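About Us

Otthorpe Gripper Bench

We try out grippers so you don't have to guess. Arms, wrist cameras and controllers too, but grippers is what most people come to us for, and it's where we started.

Ramil Abella set the place up after years of buying end effectors off a data sheet and regretting it. Assunta Bortolotti joined not long after, from the controls side. Small team still. We like it small – you email, one of us two reads it.

What we do

You send us the gripper you're thinking of buying, or the two or three you can't choose between. We bolt them up, run them on the same arm with the same controller settings, and write down what happened. Then you get the numbers, the video and a phone call. No sales commission from any maker, ever. We pay for our own test units or the customer does.

Standard run is 444 picks per gripper, 122 of them on soft or round items. Round things find out a weak fingertip faster than anything else we've tried. Boxes flatter everybody.

So far 3059 picks in the log for this year's comparison round, which started in October. Divier parallel jaw against the Dirkow soft finger, plus the Piras adaptive one when the replacement pads turn up. Results go up on the Reports page as we finish them, not before. Please don't ask for early numbers, we have had to say no to some very nice people.

How we work

Everyday objects on a wood bench. Kitchen things, pens, toys, balls. We did use machined test blocks at first and the scores looked great and told our customers nothing, so those went in a drawer.

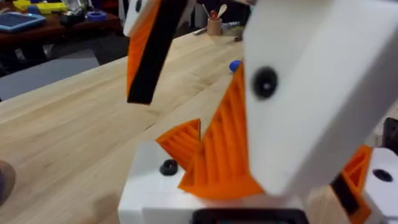
Every gripper gets the same wrist view during a run. Camera goes on low and close, becuase the question we get asked most is what the fingers were doing at the moment of contact, and a camera on a pole across the room won't tell you. Downside is the fingers block a good part of the view. We have tried moving it out further and we lose the tips. Still arguing about this one – Ramil wants two cameras, Assunta wants a shorter bracket.

Things we log on each pick: closing force, slip, time to grasp, whether it needed a second go. Dropped items are logged as dropped, even when it was our fault. If we change a setting half way the run starts over.

Ribbed fingers, smooth fingers, printed, molded, whatever you have got. Send spares. Tips wear and we'd rather swap them than stop for a week.

Controllers and arms

Same idea, slower. A controller comparison takes us most of a month, arms longer. We only take 3 of these a year so get in touch early. Cameras we can usually fit in between.

Who comes to us

Mostly small packing firms, a few college labs, one bakery. You don't need to know the jargon. Tell us what you want picked up and how often, and we'll go from there.

Visiting

Open bench on Saturday mornings, ring first. Bring your own parts if they fit in a shoebox, we'll have a go at them while your here. Parking round the back. Coffee is not good.

Get in touch

Use the contact form or call the bench number at the top of the page. Quotes normally go out next working day, slower if we are mid run.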